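Piltine two-arm bench cell, after nearly 200 hours of use
Reviewed by Silvana Evangelista

Piltine sells this as a cell you can put on a bench and have moving by lunch. I've heard that about a lot of equipment. Ours was moving by lunch the next day, and one arm was moving in a direction I hadn't asked for.

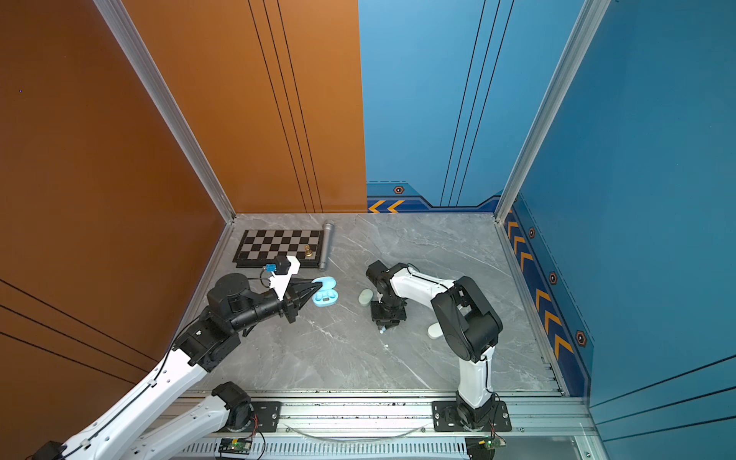
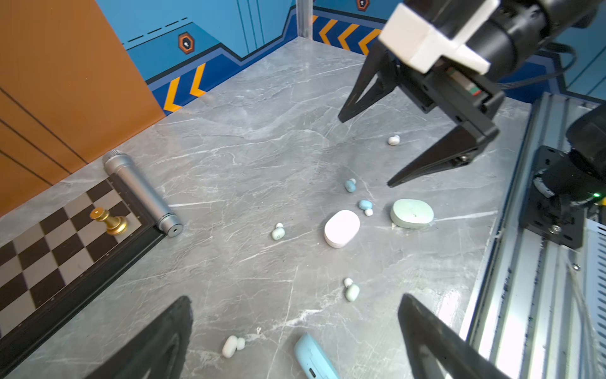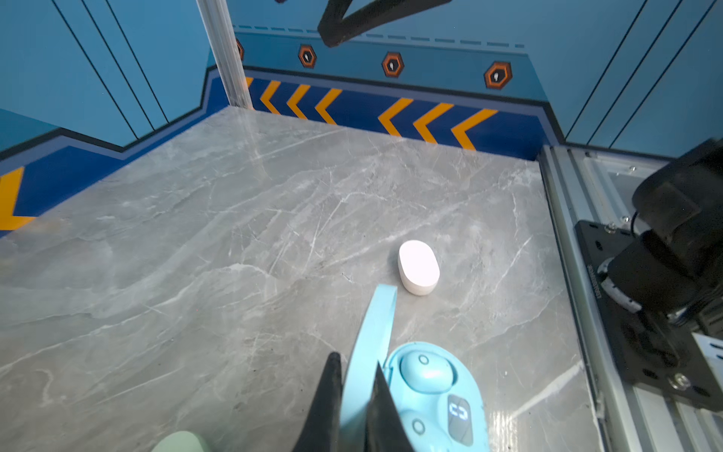

The Piltine cell at work: one overall view, then two from wrist cameras.

What you get is two arms on a front rail, grippers, wrist cameras, a floor panel and a set of printed walls that bolt to aluminum posts. The sales page makes a fuss over the walls. I thought the chevrons and hexagons were decoration, and I still mostly do. Piltine says the pattern helps the cameras find their bearings. Ching-wen Choi, who shares the bench with me, covered one wall with plain card for an afternoon and we couldn't tell any difference in our pick rate. One afternoon isn't much of a test, so make of that what you like.

Assembly

The frame is fine. Extrusion is extrusion. There are 158 fasteners in the bag and they come in two lengths that look identical until one bottoms out, so sort them first. Mounting plates go on the rail next, and the manual has you tighten them fully before the arms are on. Don't. Leave them snug, hang the arms, check that both grippers can reach the middle of the floor, then tighten. We did it the book's way and had to take the left one off again.

Wiring took longer than the frame. The little control boards sit out in the open below the arm bases, at the front edge, exactly where your sleeve goes. For this money I'd expect a cover. The wrist camera cable needs slack at the elbow and the manual shows it pulled tight. We had a picture dropping out whenever the left arm stretched, and I spent a morning blaming the software.

Calibration

Forty minutes, according to the box. It took us 60 the first time and it still takes me 40 if I'm not interrupted, so I suppose the box is right about somebody. You touch each gripper to a set of points on the floor and the software works out where the arms are relative to each other. It does the job. What bothers me is that there's no warning when the result goes stale. Bump a post, and the arm will carry on confidently closing its fingers beside an earbud case.

And it will be small things like that which find you out. We run earbuds and their cases, with a chess piece and a microphone thrown in for variety. A chessboard is forgiving. A loose earbud on a gray marble-look floor is not, and the pale ones are worse. I'd have liked a plain dark panel as an option.

Upkeep

Check the plate bolts weekly. One of ours had backed out by March. Wipe the camera lenses before you start adjusting exposure. The finger tips are a wear part and you get no spares, which is stingy. I tried a Denditz set that fit with some filing, and the grip was no worse.

Support answered my first email the same day and my second one not at all.

Would I buy it again? At the sale price, probably. At list, I'd build the frame myself, skip the printed walls and put the difference into a third camera and a box of finger tips. The arms are decent and they repeat well once they're set up properly. Three stars, and I'll add a half if they ever ship a cover for those boards.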